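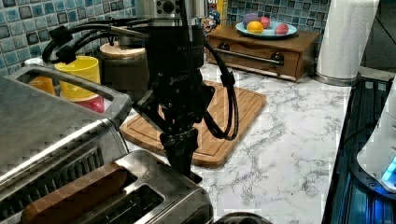

Week 6: Bread, grain and the price of a loaf

Notes for the Saturday group, 4 May 2024. Read before class if you missed last week. Slides go up when I get to them.

Where we got to

Open field farming in Tindcombe. Strips, common grazing, the tithe. Most households eating some kind of bread at most meals, plus pottage, plus whatever was in the garden. Bread was the big item in the budget. Keep that in your head for everything below.

What was in the loaf

Wheat on its own = expensive. Poorer households ate maslin (wheat and rye sown together, cut together, ground together). Barley bread further north and in bad years nearly everywhere. Beans and peas in the flour when things got really tight. Contemporaries moan about this a lot, see Handout B.

White vs brown was a status thing. Finer sieving (the word is bolting) takes out the bran, you lose weight, so you pay more for less. Reverses completely in the 20th century, we'll come back to it in week 9.

The Assize of Bread

The key idea, and people get it backward every year. The PRICE of the loaf stayed fixed. The WEIGHT moved. Grain goes up, penny loaf gets smaller. Grain goes down, loaf gets bigger. Local officers checked weights and fined bakers who came in short.

Why do it like that? Small coins scarce, no way to charge a penny and a bit. Also looks fairer from the outside. Whether it was fair is your essay question.

Later on you get the priced loaf alongside the assized one, where the weight is fixed and the price moves, so the modern way round. Don't mix the two up in the exam please.

Ovens and who had them

Most cottages: no oven. A hearth, a pot, maybe a bakestone. So dough went to a common oven or to the baker, who charged for the heat. In some manors you HAD to use the lord's oven and the lord's mill. Big source of grumbling. The Vondodham court roll has a woman fined for keeping a handmill at home, fined again the next November, same handmill presumably.

Fuel matters as much as flour here. Furze, brushwood, later coal. A bread oven eats a lot of fuel to get hot so nobody fires one for a single loaf.

Stale bread

Baking once a week or less means eating old bread most days. Hence toast, sops, bread in broth, crumbs to thicken sauces. Toast in ale or wine too, which is usually given as the origin of "drinking a toast". Toasting was done on a fork or a hinged iron at the fire. Electric toasters only around from the early 1900s and pop-up ones later than that.

Food riots

Crowds often didn't steal the grain. They siezed it and sold it at what they thought was the right price, then handed the money to the owner. E. P. Thompson's "moral economy" article is the one to read. Long but worth it. Critics say he makes the crowd too tidy, so read at least one of them as well.

Watch who turns up in the records. Women, miners, weavers, people who bought their food and didnt grow it.

For next time

Thompson, first half at least.
Handout B, the two petitions. Mark anything about weight.
Mereana Goodwin and Ebony Hoani are presenting on milling rights, 9 minutes each, then questions.
Essay plans to me on paper. One side.

Terms to know: maslin, bolting, assize, tithe, soke mill, forestalling, regrating. The last two are about buying up goods before they reach market, or buying to resell in the same market. Look up which is witch.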